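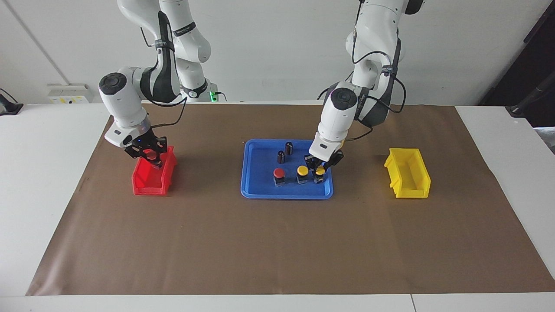 La bandeja azul entre las dos cajas, roja y amarilla, sobre el papel marrón.

2021-01-24

Desde mayo quería poner orden en mis piezas pequeñas, y por fin he empezado. Mi español todavía no es perfecto, pido paciencia.

Mi sistema es sencillo. Primero pongo en la bandeja solamente unas pocas piezas, y de ahí cada una pasa a la caja de su color. Antes lo volcaba todo de una vez y me cansaba muy pronto. Tengo unas 300 piezas en casa, entre botones y otras cosas que compré en Plernier, así que voy despacio.

El papel marrón me lo recomendó Mareike. Se arruga un poco, pero me gusta más que trabajar directamente sobre la mesa blanca. Las cajas tienen el borde delantero bajo y se pueden apilar, esto me ayuda mucho en el armario.

Todavía no he decidido dónde guardar los cables cortos. Si alguien tiene una idea, puede escribirme en los comentarios.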